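I've been meaning to write about letters for months, and a rainy Tuesday finally did it (I had the stamps out anyway, and the tea was made).

My friend Pao-chu Hsiao and I have been writing to each other since college, on real paper, with real crossings-out. She lives in Grimusholm now, which is 1,948 miles from my kitchen, and her letters take their sweet time getting here. I love that! By the time I read that she has a cold, she's over it. We tuck little things in with the pages too, and some months it's more of a parcel than a letter.

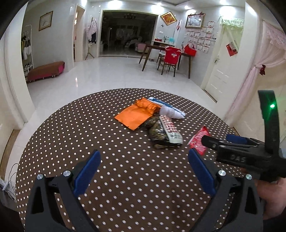
## Keeping them all

I have 16 years of her letters in two old suitcases, and last August I started putting them in order. It was slow going, because of course I had to read every one. There's a whole stretch from 2009 where she forgot to write the date and I had to go by which apartment she was complaining about.

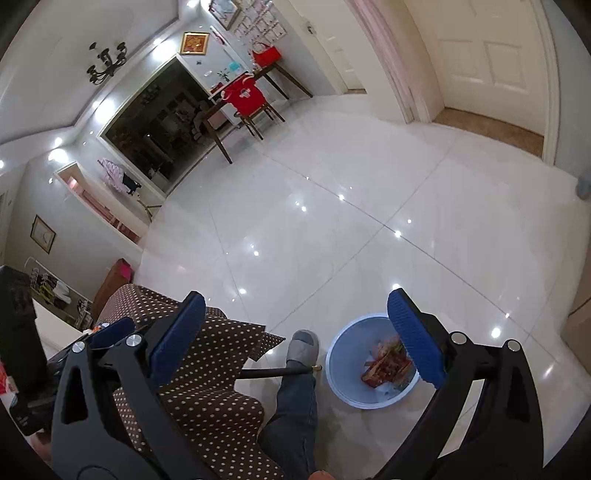

My cousin Brândușa thinks I should scan the lot and be done with it. Maybe I will, one winter. For now I'm happy with ribbon and a pencil, and I still owe Pao-chu four pages about my neighbor's wedding.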